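Notes on Hand-Guided Demonstration, August

This post continues the record of our work on block retrieval at the Bunamia laboratory. Readers who have followed the earlier entries will recall that the spring was given over to calibration. The present stage concerns demonstration: a person shows the arm how to take hold of a block in the bin, and the movement is recorded for later training.

Two methods are in use. In the first, the operator holds the arm near the wrist and moves it by hand through the complete motion. In the second, the operator sits at a separate desk and directs the arm with a handheld controller, watching the view from the wrist camera on a monitor. Lesia Marchuk has taken responsibility for the remote sessions, and Seung-woo Lim for those conducted by hand. I have recorded demonstrations by both methods and remain the slowest of the three in each.

The target set for the month was 2000 accepted demonstrations. A demonstration is accepted when the block has been lifted clear of the bin, held for a moment, and set down again without contact between the gripper and the sloped walls. Recordings that fail this standard are kept in a separate folder. At the close of the most recent session the two folders together held 3207 recordings, a larger share of them rejected than the project plan had allowed for.
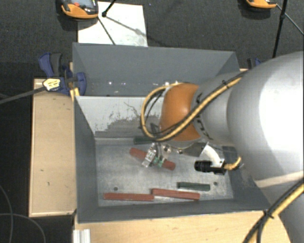

The arm over a reddish-brown block in the clamped bin, with the wrist camera facing the center.

Blocks lying at an angle to the walls have given the least trouble. The difficulty lies with those placed end to end, where the fingers must close at the middle of one block without disturbing its neighbor. Operators working by hand tend to correct the wrist late, in the last part of the descent, and the correction appears in the recording as a small sideways movement. Remote operators pause instead. Mogens Lauritsen reviewed 100 recordings of each type and proposed that long pauses be trimmed before training. His proposal has been adopted for the remote recordings only.

The cable loop over the wrist also requires attention. It must be long enough to permit a full turn of the last joint, and on one occasion an operator guiding the arm by hand pulled it tight — the session was stopped and 31 recordings were set aside for review. Operators are now asked to turn the wrist through its range once before the first recording of each session.

The bin clamps are to be checked at the same time. A small shift in the bin is difficult to notice from the operator's position, though it is plain enough when recordings from the morning and the afternoon are compared.

Jong-dae Hwang will begin the first training run when the trimmed recordings have been copied to the Mondero server. Until then, demonstrations will continue with the same blocks and the same starting position for the arm. Colleagues who wish to try the remote controller may arrange a time with Lesia, preferably before ten in the morning.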